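Ticket: Right gripper drifts low during spelling task, block cell
Opened by: Latrice Mbeki
Assigned to: Rainer Fuchs
Status: Monitoring 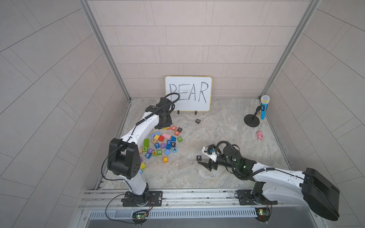
Tuesday, Latrice: The right arm is sagging again, and I think I've got a real lead this time! It reaches every block fine, but the longer it holds position, the lower the fingers sit. I left BEAR on the whiteboard as the target word and parked the right gripper just above the floor next to the P block, so you can check the height against something. Left arm holds steady over the pile.

Rainer: Great spot to park it. Please re-zero the shoulder and check the base screws on the rail.

Latrice: Two screws were loose!! Tightened, re-zeroed, then ran a 10 minute hold. Drift was 3 mm before and I can't measure any now. So happy with this.

Rainer: Lovely. Run 200 cycles overnight and leave the ticket open. Shahla has the spare shoulder motor if it comes back.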